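We use cookies to keep you signed in and to count visits. OK / Manage settings

Workshop tips from robot club

I help with our school robotics club (we're the Grorkley team, don't ask who picked it) and the one thing I get emails about is how we practice pick-and-place without spending money. So, my tips!

Raid the recycling and the pantry. Cans are great because they come in different heights, and a tall slim one behaves nothing like a short one when the fingers close. Leave a few full ones in the mix too, they're much harder to tip.

Get a cheap plastic basket with holes in the sides. You can zip-tie it down through the holes, which saves so much chasing! We went through 2 before I thought of that.

Wipe the fingertips before every run. Dust makes them slide, and then the kids spend 27 minutes rewriting code that was fine all along.

Oh, and practice on a busy background. Our 8 students tuned everything on plain white paper back in June and the color detection fell apart on anything with a pattern. Flowers, scribbles, whatever you've got, put it down and run it again.

Comments

Birutė Paju: The zip ties! Doing this tonight.

seidel_dad: Do you use rubber on the tips?

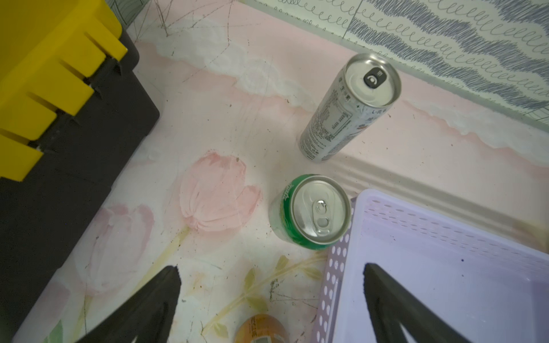 Yes, bits of old bike tube, glued on and trimmed with nail scissors. I change ours when they start to feel shiny.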